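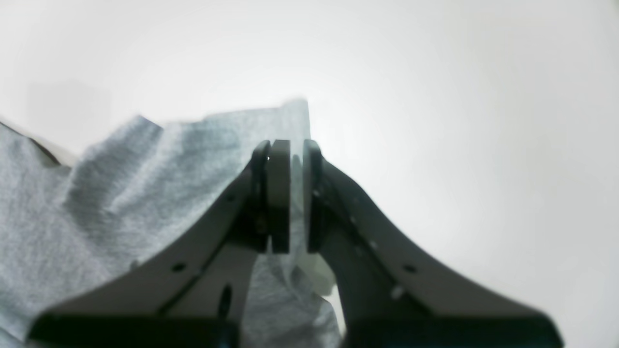 *The wrist camera's view of the grey cloth, over two open fingers.*

# In defence of the boring gripper

Every few months a vendor assures me that the hand is the hard part of robotics, and that by happy coincidence they have a hand for sale. I have now spent most of a summer folding laundry with the things, at Harkden, and I'd like to lodge a complaint on behalf of the two-fingered pincher.

We ran the Bokano fingers against the dearer Barua set, which arrived in a foam-lined case like a clarinet. Over 1,371 attempts at picking up a garment, the Bokano managed 1,231. The Barua did better on towels, worse on anything with a drawstring, and spent a fair slice of January waiting on a firmware licence. I was told this was my fault for not reading the email.

What decided most of those attempts was the view. A wrist camera spends its working life staring at its own knuckles, with whatever the fingers don't hide as a bonus. Grey fabric on a white table is a gift, being at least a different colour from the table. Past that you're asking the controller to find the edge of a fold in a heap that looks the same all over, and no quantity of clever fingertip will help it look.

Trackpants are my favourite test. They're long enough to need both arms, and the waistband bunches the moment you pinch it. The arms must agree on how hard to pull, a subject on which the Dangate controller holds strong and changeable opinions.
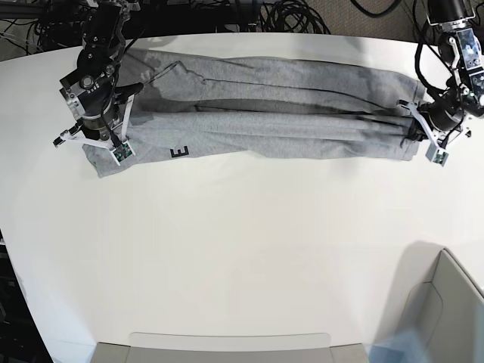
## Spend it on the wrist

So here's my unfashionable budget. Buy the plain fingers, buy 2 sets, and put the savings into better cameras and somebody's time to route the cables properly. I'd cheerfully trade the whole clarinet case for a controller that handles tension the same way before and after lunch.

I expect letters from the five-finger crowd. They're welcome to bring a hand over and fold 100 pairs of trackies with it, and I'll put the kettle on while it calibrates.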